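Woltik 落地式晾衣架 使用手册

搜索 请输入关键词 热门：衣架打滑 横杆下弯 旧版说明书

第四节 挂衣

如果您直接翻到了这一节，说明晾衣架已经装好，或者您认为它已经装好。两者的区别通常在挂上第一件湿毛衣之后显现。请先回到第三节，确认立杆底部的旋钮拧到了底，横杆两端的卡扣各响过一声。没听见响声的，请再按一次，不要凭信心继续。

4.1 开始之前

本节适用于 Woltik 标准款和 Aver 加宽款。Vergara 壁挂款没有立杆，请看第七节，那里有它自己的麻烦。

您需要准备：
衣架若干（随箱附送 2 个，我们知道不够）
待晾的衣物
一块干抹布

用干抹布把横杆从头到尾擦一遍。新杆表面有一层出厂时的防护油，对金属很好，对白衬衫不太好。

4.2 挂空衣架

1. 把衣架挂钩从上方套入横杆，开口一律朝向墙面。朝哪边其实都挂得住，但等您要一次收走整排衣服时，会感谢统一的方向。
2. 从靠近立杆的一端挂起，逐个向外。外侧悬空的部分留给轻的衣物。
3. 相邻两个衣架之间留出一个拳头的宽度。拳头大小因人而异，本公司不作规定。

注意：横杆略有弯曲属于正常现象。如果弯到衣架自己往中间滑，请减少衣物，不要在下面垫书。

4.3 挂针织衣物

针织衣物湿的时候很重，干了以后很记仇：挂在哪里，哪里就鼓出一个包，肩膀上的两个尤其有名。所以本手册建议搭挂，不建议撑肩。

1. 衣物洗净后放进网袋脱水，时间不超过 90 秒。
2. 平铺在桌上，沿中线对折，袖子叠向身体一侧。
3. 捏住折好的衣物中段，提起来，搭在衣架的下横档上，让两侧垂下的长度大致相等。
4. 捏住多出来的一角往下轻轻带，把堆在横档上的褶子理平。捏的时候多捏一点布，只捏一层容易拉出一个尖，干了以后还是一个尖。
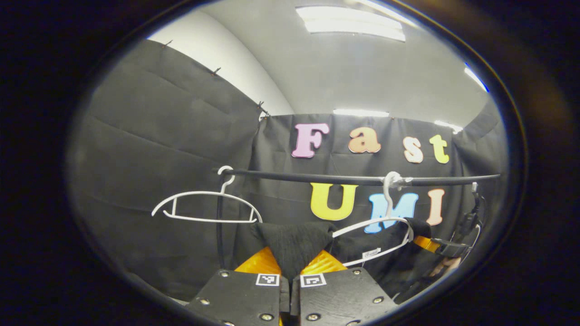 全文约 1650 字｜阅读约需 5 分钟（不含找衣架的时间）

5. 看一眼领口或侧缝的标签。标签若写着“平铺晾干”，请把刚才挂好的衣服取下来，平铺晾干。我们也觉得这一步应该放在最前面，下一版会改。
6. 松手之前，确认衣物的重心落在挂钩正下方。白色塑料衣架表面光滑，偏了的衣服会慢慢滑到低的那一头，一般选在您出门以后。

小心：单个衣架承重上限为 500 克，按衣物湿重计算。一件成年人的厚毛衣吸饱水后轻松超过这个数。手边没有秤的话，可以看衣架的两臂，明显往下弯就是超了。

4.4 深色衣物

黑色衣物请翻面晾，并避开直射阳光。黑色有很多种，晒过一个夏天之后您会认识其中的大部分。

深色与浅色衣物之间至少空一个衣架。头几次下水的黑色针织衫会掉色，滴下来的水也有颜色，横杆下方如有浅色地毯，请先挪走地毯。挪不走地毯的，请挪晾衣架。

黑色衣服挂在黑色横杆上，傍晚光线不足时不太好分辨。收衣服请开灯，或者按摸到的厚度来判断，后一种办法偶尔会收回来一条抹布。

4.5 收衣

1. 先收外侧，后收内侧，与挂的时候顺序相反。反过来收，横杆会在您手里翘一下，提醒您看过这一条。
2. 一只手扶横杆，另一只手取衣架。请勿直接扯衣服。扯下来的通常是衣服、衣架，以及旁边那一个衣架。
3. 空衣架可以留在杆上。留得太多会缠在一起，留 9 个以内比较太平。

4.6 常见问题

衣架挂钩转不动
塑料挂钩与架身是一体的，本来就不转。

毛衣中间干出一道横印
横档压出来的。用蒸汽熨斗隔空喷一喷，等凉透再穿。着急出门的话，外面套一件外套。

横杆一端下沉
多半是卡扣没有按到位，请重新按压。按过仍然下沉，请检查是不是把书包也挂上去了。

衣服一整天还没干
请检查窗户。七月梅雨天里，本产品与其他晾衣架一样，只负责把衣服举着。

需要补购衣架或卡扣，请在 Itent 配件页选择对应型号。标准款与加宽款的卡扣外形几乎一样，但不能互换，下单前请核对包装袋上的字母。

本节修订日期：23/10/2021

有用 9　评论 2　分享

本网站使用 Cookie 以改善您的浏览体验。继续浏览即表示您同意我们的 Cookie 政策。　接受　设置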